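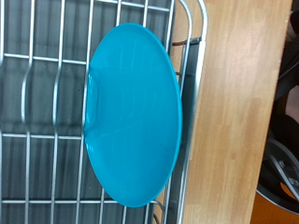 Why do plates stand on their edges in a dish rack?

Standing up lets the water run down and drip off, and air can reach both sides of the plate.

That is what people say, anyway. Should you believe it? Try it and find out. Wash two plates that match. Stand one in the rack and lay the other flat on the worktop, face up. Come back after your tea and feel them both, front and back.

Water is pulled downwards, so on a standing plate the drops slide to the lowest bit of the rim. On a flat plate they have nowhere to go -- the raised edge keeps them in, like a very shallow pond.

Some people will tell you that a rack dries everything perfectly. I doubt it. Cups with a dip in the bottom often hold a puddle when they are upside down, and plates squashed close together can stay damp where they touch.

I am even less sure about big numbers. A leaflet for the Helmy rack promised plates would dry in 742 seconds. Which plates? In a warm kitchen or a cold one? It didn't say. Phúc Bạch, aged nine, timed his at home and got 528 seconds once and a lot longer the next day, with the window shut.

So do your own test, and do it more than once. Ask a grown-up before you use the good plates.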